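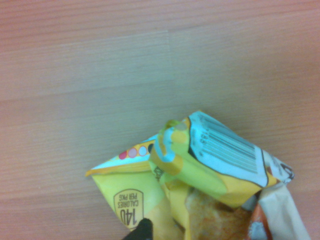

Figure 1. Yellow snack bag, opened, on the table. The badge says 140 calories per package.

Where the Wrapper Goes: Snack Trash in a Shared Lounge
Posted in December by the Rokham Lounge group, Clirnesholm College
Reading time: 4 minutes

Our assignment was to pick a waste problem on campus and study it without leaving the building where it happens. Other groups took the dining hall. We took the lounge on the ground floor of Rokham, because we were going to be sitting there eating candy anyway and it seemed wasteful not to get credit for it.

The question was simple. When a person finishes a snack in a shared room, does the wrapper reach the wastebasket, and if it doesn't, where does it end up?

Method

We logged wrappers over 21 days. A wrapper entered the log when it was empty and its owner had let go of it. This definition took most of our first meeting. One member argued that a wrapper under a person's thumb is still being held. Another wanted a separate category for wrappers folded into tiny squares, which we voted down and then quietly added back, as there were so many of them.

Each wrapper was given one of four outcomes: basket, table, couch, floor. We checked at noon and again at 9 p.m. The log was kept in Grulodine, the spreadsheet program the department likes, which twice turned our wrapper totals into dates.

We stopped when we reached 100 wrappers, partly for easy percentages and partly because of our teeth.

Results

Of the 100, 57 went into the basket. We had guessed higher. Most of the rest stayed on a table, and the couch took the remainder, with a few on the carpet. Anything small and twisted tended to vanish between the cushions and come back days later.

The type of package mattered more than the distance. Single candy wrappers did well, as people seemed to enjoy dropping them in. Bags did badly. A bag like the one in Figure 1 gets torn open, crumpled and set down, and from then on it looks like something that might still have food in it. People move it over to make space for a laptop. We watched one bag get moved by four different people, all of whom looked inside first.
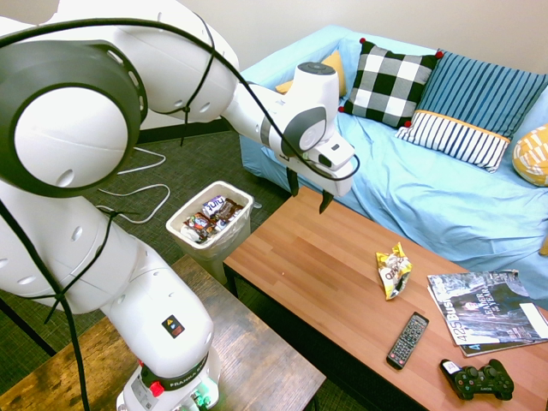
Figure 2. The white wastebasket on the carpet near the coffee table, with its candy wrappers.

The basket itself was our other finding. For the first part of the study it lived by the door, a position that suits people who are leaving and nobody else. We then moved it to the carpet beside the coffee table. The share of wrappers reaching it went up that same evening. We would love to report this as a clean result, but the evening in question was also when the Aitken residents came over with a very large bag of mixed candy, and they may simply be tidier than we are.

Problems

The largest problem is that everyone knew about the study. People announced their wrappers. One visitor threw one away, took it out, and threw it away again so that it would be seen. We also ate a good portion of the sample ourselves — the instructor has asked us to call this "participant observation."

Next time we would log the size of each package, keep the basket in one spot for longer, and check the couch daily.

Recommendations

Leave the basket by the coffee table. Empty it before it gets full, as people treat a heap as a reason to stop. Look inside a snack bag once, and then decide.

Comments (3)

As an Aitken resident I can confirm that we are tidier. Also, you kept the leftover candy.

Did you separate the foil ones from the plastic? My group tried for a week and gave up. Would be glad to compare notes.

Good work. Please fix the dates in the appendix, row 12 currently says somebody ate March.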